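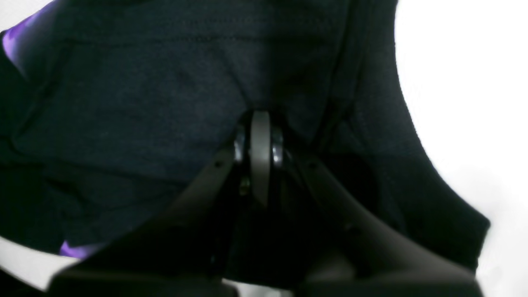 Can a machine do the laundry yet? Project report, final version

Bernadette Tully
Handed in Jun 18, 2024

1. What I wanted to find out

Everyone at home hates folding. Washing machines have been in kitchens for decades, dryers too, so the washing and drying bit is more or less done. The bit between the dryer and the drawer is still people. I wanted to know why, and whether a fairly cheap arm with a two finger gripper could do any of it. Not all of it. One jumper would do.

Original plan also had dishes and shelf stacking in. Dropped both in week three, no time. Some notes on shelf stacking at the end as I'd already done the visit.

2. Set-up

Arm is the Totus one from the teaching lab, standard gripper, small camera at the wrist. White table top. Software is Grukska, which is what the lab already had on it, and I wrote the task scripts on top. Training was by hand: I moved the arm through each job with the leader arm and it recorded what I did, then the model tried to copy it. 206 recordings in the end. I'd said 1000 in the proposal. That was silly.

Clothes were my own plus a bag from the charity shop. Dark cotton tops, a few tea towels, two satin things (slippery, put in on purpose), one pair of jeans which I gave up on.

Jobs, in order of how hard I thought they'd be:
- pick one item out of a heap and drop it in a basket
- separate two items lying on top of each other
- lay a tea towel flat
- fold a tea towel in half, twice
- fold a top with sleeves

3. What happened

Picking from a heap. Works. It doesn't much care where it grabs, and neither do you when the thing's only going in a basket. The usual failure was coming up with two items at once, or with nothing because the fingers shut on air just above the cloth. It didn't know it had missed. Carried nothing across to the basket very carefully and let go of it. Adding a check on how far the fingers had closed fixed most of that, though a very thin item still reads as empty.

Separating. Harder than I'd guessed. A heavy top over a satin one, the satin slides along with it and then falls off half way, wherever it likes. If the fingers push down too far they pinch both layers. Not far enough and they skid. A person feels this with their fingertips and doesn't think about it. The arm has no touch, only the camera and the motor current, and the current is noisy.

Dark clothes were a problem all the way through. Navy on navy, black fold on top of navy, the edge just goes. When the gripper gets close it blocks a lot of its own view too, and what's left is dark cloth with very little to go on. Meanwhile the table is bright white so the camera turns everything down to cope and the cloth comes out darker still. I tried fixing the exposure by hand, which helped. Should of done it on day one. A grey mat on the table would probably help as well but I ran out of time to test it properly.

Laying flat. Tea towels OK if they started fairly flat. From a crumpled start, poor. It would pull one corner, look pleased with itself, pull the same corner again. One arm isn't enough for this I think, most of the papers I read use two and I can see why now. You need something to hold the far side down. I tried a heavy mug. Works for a mug's width of towel.

Folding a towel. Good from flat. First fold nearly always fine, second fold drifts becuase any error in the first one gets doubled up. Result is a bit wonky but would go in a drawer. My mum said she'd accept it.

Folding a top. No. Got one fold of one sleeve, several times, and then the body of the top moved with the arm and it was all to do again. Best full attempt took 15 minutes with me putting things back in between, so doesn't count as the machine doing it.

4. Shop floor visit

Went to the Ó Ceallaigh warehouse shop to look at how they do returns. Clothes come back in bags, somebody opens them, checks for marks, folds, re-tags. They'd had a folding machine on trial from Linon. Manager's view: quick, tidy, but someone has to clip each item on to it the right way up, and by the time you've found the shoulders of a jumper you've done the slow part. They sent it back. The log they let me see had 1089 items through it over the trial.

This matches what I found. Folding a thing that is already laid out is nearly solved. Finding out what you're holding and which way round it is, not solved.

For shelf stacking, they'd looked at it and said boxes yes, soft goods no. Same reason again.

5. So, can they?

Basket sorting, yes, slowly, and you'd want to check after. Towels, yes if you lay them out, which rather defeats the point. Clothes, no, not with one arm and no sense of touch.

6. If I carried on

Lab is free again in July. Would do, roughly in this order:
grey mat and fixed lighting
soft pads on the fingers, maybe with a pressure sensor
second arm
recordings with only dark clothes
something to teach it to notice when it's done nothing

Not the jeans.

7. Things that went wrong that were my fault

Lost a morning's recordings by saving over them. Left the camera slightly loose after moving it, so one whole batch is looking a bit to the left, I've left these out of the results. Time sheet is incomplete, sorry. Table of results per garment goes in the appendix, scripts are in the shared folder under laundry_final2, ignore laundry_final.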